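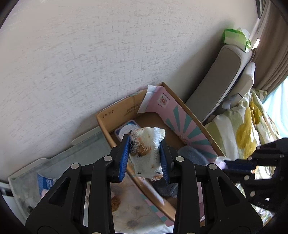 Folded woven cloth held upright between the two ridged pads.

Looking after a pair of Skelovum hand grippers: pads, pins and squeeze

If you have had your pair for a few months and one of them has started to feel a bit tired in the hand, this page is for you. I look after the hand grippers in our workshop at Rasivport, where they get used for sorting and packing household bits and bobs all day long, and I have taken these things apart more often than I would care to admit. Everything below can be done at a kitchen table. Set aside an evening for your first go and make yourself a drink before you start, as once the pins are out you won't want to leave the table.

I'll go through the whole job in the order I do it: cleaning, pads, pins, then getting the two jaws to meet properly again. If your only trouble is slippery pads, do the cleaning and stop there. I have seen perfectly good linkages stripped down by keen people (me included, in my first December with them) when all they wanted was a wipe with a damp cloth.

What you'll need

A small flat screwdriver
A soft toothbrush, an old one is fine
Warm water with a drop of washing-up liquid
Two lint-free cloths, one for wet and one for dry
A strip of thin card, cereal box thickness
Light machine oil and a cocktail stick to put it on with
A saucer for the pins
New pads if yours are worn, part number 367 in the Brevum spares list
A pin set if you need one, number 704 in the same list

Clean the pads first

Open the jaws as wide as they will go and look down into the grooves. Fluff collects there, and so do loose threads, and they pack down until the ridges are nearly level and the pad has hardly anything left to bite with. Frayed cloth is the worst for it. The sort of scrap in the picture at the top, with its tangle of loose threads and ragged hem, will shed into the grooves every time you pick it up.

Work the dry toothbrush along the grooves, never across them, and tap the gripper upside down over the table now and then. Follow with the damp brush, wipe with the wet cloth, wipe with the dry one, and leave the jaws open for 40 minutes before you squeeze anything. I know it is tempting to hurry this along with a hairdryer. Please don't — I lifted the edge of a brand-new pad that way and was cross with myself for the rest of the afternoon.

Compare the two pads of one gripper while you are there. They don't have to be the same shade of blue, and plenty of pairs end up with one darker than the other after a part change. What you do want is the same depth of groove on both sides. Run your thumbnail across each in turn. If one catches and the other slides, change both together, even if it feels wasteful.

Changing a pad

Ease the flat screwdriver under the end nearest the tip and lift a little at a time, moving along as it comes free. Old glue can be rubbed off with a thumb and some patience. Lay the new pad in place dry to begin with and close the jaws on it gently, so you can see whether the ridges sit level with those opposite. When you're happy, peel the backing, start at the root of the finger and roll towards the tip with your thumb. Close the jaws on the folded card and leave the gripper on its side overnight.

The pins

The linkage arms on each side mirror one another and turn on round silver pins. Start with the ones across the middle of the mechanism, as those do the most work. Hold the outer arm still with one hand and wiggle the inner bar with the other. A very slight movement is normal. If you can hear a click, that pin wants replacing.

Take the pins out of one side only and put them on the saucer in the order they came out. Leave the other side together. It is your map for getting back, and a far better one than any drawing I could make for you. Wipe each pin, wipe the holes with a twist of dry cloth, and put one small touch of oil on with the cocktail stick. Then do the other side. Too much oil creeps down the arm and finds its way onto the pads, and you will be back at the washing-up bowl.

Check that nothing has lodged in the gaps between the bars while you're at it. We once had a gripper returned as broken which had a bread-bag tie in there.

Getting the jaws to meet

Slide the strip of card between the pads near the tips and squeeze until it is just held. Pull it gently. Do the same at the middle of the pads and again near the root. You are hoping for the same light drag in all three places. If it is held at the root and falls out at the tips, loosen the small screw by a quarter turn, squeeze the handle fully, and tighten it again while squeezed. Two or three tries is quite usual, so don't be disheartened.
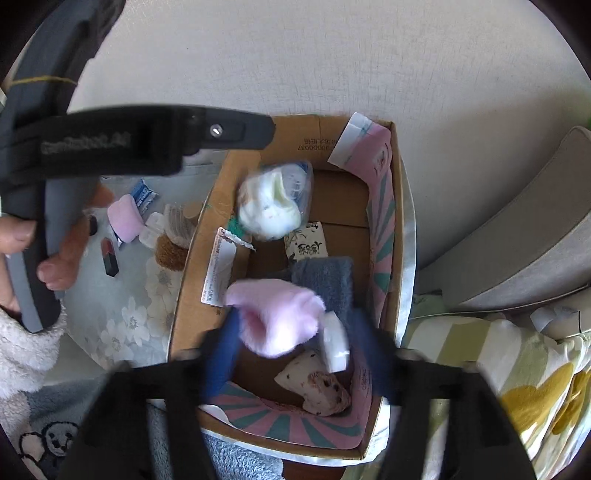

Card is a fair test for alignment but it tells you very little about feel, so I always finish with something soft. Soft things show up a stiff linkage straight away: you find yourself squeezing much harder than the object needs. I like a fluffy plush for this, like the pink one held over the open box, with a blue pad on either side of it. Pick yours up from among other things in a box, as you would in ordinary work, lift it a few inches and hold it while you count slowly to ten. Your fingers should feel relaxed around the grey handle. If your knuckles ache by the end, go back to the pins and look for one that is dry or has been pushed in slightly crooked.

Then try something flatter and fussier, such as a folded bit of fabric held by one corner, and something with a slippery wrapper. Swap hands and go through it all again with the other gripper. A pair ought to feel like a pair, and if one closes sooner than the other your hands will quietly start making allowances for it, which is a hard habit to lose.

How often?

We brush the pads at the end of every working day and do the card check once a week. Pins come out every three months. If you only use yours now and again, let the card check guide you.

One note for those with the older Qudah handles: the screw sits deeper and you'll want a longer, thinner screwdriver. Everything else is the same.

Page last updated April 2022. The pad fitting section is new, and the old advice to soak the pads has been taken out.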